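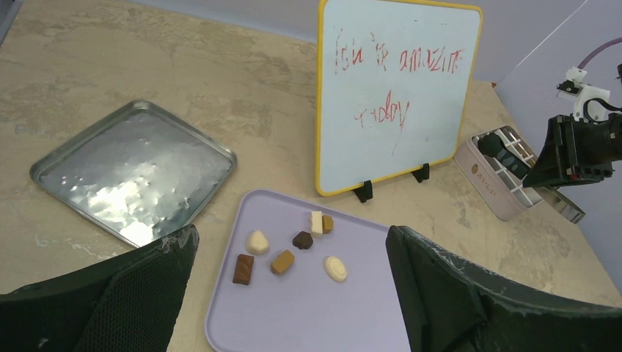

Wednesday, late

Long day at Davumel. I told myself I would write down what I think about the chocolate job while it's fresh, so I can compare it with whatever I believe in a month.

The question from Llorente is a simple one. They pack gift boxes by hand through December and they want to know if a two-arm machine can take some of that over. Pick a chocolate off a tray, put it in a compartment, don't mark it. A person learns this in one morning. I did a shift on their line last year and my main trouble was sore feet.

My answer tonight is still no, not on a shop floor. It's closer than I expected, though. The arms can get to everything on the table. Reaching was never the hard part. The hard part is that no two pieces are alike. A cube has flat sides and you can close on it. A dome wants to roll out. The round ones with the swirl have a pattern on top that the customer is paying for, so you have to come in from the sides and go easy.

I ate lunch at my desk and read through the Besell notes again. They logged 2,531 tries at kitchen and packing chores and threw out 1,551 of them before they counted anything. I would like to know why. The summary gives one line to it.
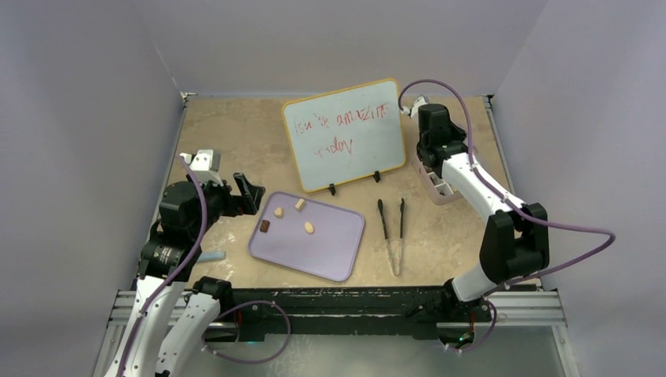
Tray, tongs and the little whiteboard, with both arms over the table.

The tongs are what I keep going back and forth on. Llorente's people use tongs for hygiene, so the machine is asked to use them too. That means a gripper holding a second gripper. The fingers have to squeeze the tongs enough to close them and then stop. I can do that without looking. For the machine it's two problems stacked up, and an error in the first one gets passed along to the second.

The other way is to skip the tongs and put clean tips on the fingers. Tudeck quoted us for a set and said 39 days. I'd wait for them. But Llorente asked about tongs, so tongs it is for now.

At home I tried it myself with the salad tongs and a bag of caramels. Two dropped on the floor out of the whole bag, and I wasn't trying hard. I also noticed how much I turn my wrist. I never saw that before.

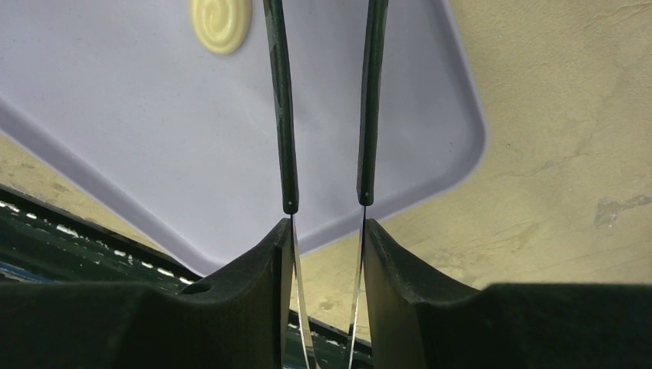
Things to do tomorrow

Write to Llorente. Say that sorting by shape might be worth a small trial and that full packing isn't ready.

Ask how many marked pieces they throw away now with people doing it. Nearly every argument we have comes down to that number and we don't have it.

Ask Besell about the tries they left out.

Call Tudeck and see if the price holds past the end of the month.

Buy milk. Dishwasher still needs emptying, and I'm doing that one by hand.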